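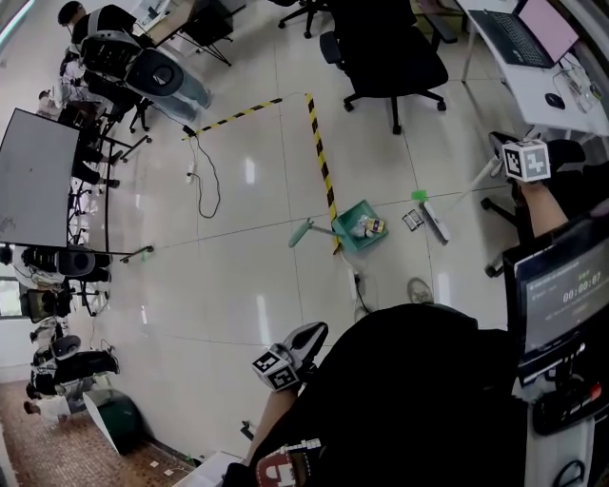

Zerkthorpe, 9/1/24

To: the allotments and gardens list
Re: Bulk compost order

> Is the Ponow order still going ahead? Last April we paid for 200 bags and the lorry couldn't get up the lane. I would like ten bags if somebody can tell me where they will be dropped. Also, does the price include delivery?

Yes, it is going ahead. So far 123 bags are spoken for, and your ten are in that figure. The supplier's lower price starts at 200, so we need more names before I place the order.

Delivery is included as long as the lorry can turn. It will stop at the bottom gate this time and the pallets will go on the hard standing by the water tank. Please bring your own barrow. The site one has a flat tyre again.

Two other points that came up off list:

- The peat-free mix is the same one as last year. Some of you found it dried out quickly in pots. Imeo do a finer one, but only in small bags and it costs more.
- Anyone with plots on the lower side should check their paths. The drain is blocked with leaves and soil near the hedge, and a dustpan and a stiff brush will clear most of the grating.

Send bag numbers to me directly and not to the whole list. I will post the total once we are past 200.

Plot 14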